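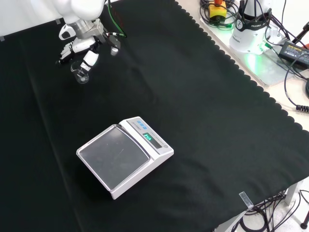 黒い布の上の小さなガラス瓶

香りの店を続けるということ
2020年12月19日

調香の仕事を始める前、木下康平さんは印刷会社で校正をしていた。香水をつける習慣はなく、今もふだんはつけない。「仕事で一日中かいでいますから、家に帰ったら何のにおいもしないほうがいいんです」

木下さんがプレシャス・バレドさんと二人で営む「サモンテ」は、注文を受けてから調合する小さな香水店である。店は住宅街の一階にあり、看板は出していない。開店から今月までに受けた注文は1,326件。そのすべてについて、処方と客とのやりとりをノートに残している。

きっかけは校正の仕事で担当した植物図鑑だった。精油の章に出てくる言葉の意味が分からず、自分で何本か買って確かめた。「ベチバーの説明に『土のような』と書いてあったんですが、かいでみると土より古い畳に近かった。赤字は入れませんでしたけど、ずっと気になっていました」

その後、香料の輸入をしているギルソープの講習会に通い、そこでバレドさんと知り合った。バレドさんは当時、石けんの製造会社で品質管理をしていた。講習のあとに駅前の喫茶店で試作品を交換するようになり、一年ほどで店を出す話になったという。

「最初に決めたのは値段です」とバレドさんは言う。「香りの方向は二人で全然違うので、そこから話すとけんかになる。先に一本いくらで売るかを決めて、それで使える材料を考えました」

木下さんが好むのは樹脂や苔の重い香り、バレドさんは柑橘と白い花。客の注文を聞いた段階で、どちらが担当するかはだいたい分かれる。迷ったときは二人とも試作し、客に名前を伏せて選んでもらう。

注文の聞き方にも違いがある。木下さんは好きな香りをあまり尋ねない。嫌いなにおいを先に聞く。「好きなものは皆さんきれいに答えるんです。バラとか、雨上がりとか。嫌いなものの話になると急に具体的になります。親戚の家の洗面所とか、塾の階段とか。そのほうが組み立てやすい」

バレドさんはいつ使うかを聞く。朝の電車なのか、夜に一人で本を読むときなのか。同じベルガモットでも、量と合わせるものが変わってくる。

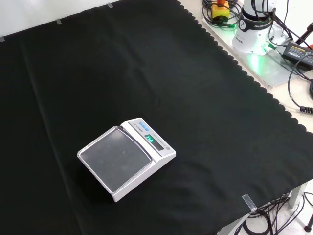 処方は重さで書く

二人の処方には滴数が出てこない。精油は粘りによって一滴の大きさが変わるため、すべてグラムで書く。講習会で最初に直されたのがこの点だった。

「滴で書いたノートが30ページありました」と木下さん。「全部作り直しです。同じものができないんだから、取っておいても仕方がない」

試作はたいてい10グラム以下の少量で行う。アルコールで薄めた直後は香りが落ち着かないので、そのまま二週間は置く。客に渡すまでには早くても一か月かかり、急ぎの注文は断っている。

失敗も多い。昨年作ったヒノキの香水「トリクビー」は、44回試作してようやく店に出したが、ほとんど売れなかった。名前が覚えにくかったのではないかとバレドさんは見ている。木下さんの意見は違う。「ヒノキは、日本ではお風呂なんです。どう工夫してもお風呂に戻ってしまう。あれはぼくの力不足です」

トリクビーは三月に販売をやめた。ただ、気に入って二本目を買った人が一人いて、その人の分の処方は今も動かしている。

マスクの年に

今年は店に来てかいでもらうことが難しくなった。春からは、試香紙を一枚ずつ袋に入れて郵送している。送料込みで1,000円、注文になればその分を引く。

手間は増えたが、思わぬ変化もあった。返ってくる感想が長くなったのだ。「店だと、横にいるぼくに気を遣うんでしょうね。手紙だとはっきり『三番は苦手です』と書いてある。助かります」

香水そのものの使われ方も変わった。外出用の注文は減り、寝る前や、家での仕事を終えるときに使いたいという相談が目立つ。バレドさんは、枕元でも強すぎないよう香料の割合を下げた処方をいくつか用意した。

来年の予定を聞くと、木下さんはしばらく考えて、ノートの索引を作りたいと答えた。校正をしていたころの癖で、件数が増えるほど目当てのページが見つからないのが我慢できないらしい。

バレドさんのほうは、ユズをもう一度やってみるつもりだという。過去に二度作り、二度とも三十分で香りが飛んだ。「木下さんの苔を少し借りれば、もう少し残るかもしれません。まだ頼んでいませんけど」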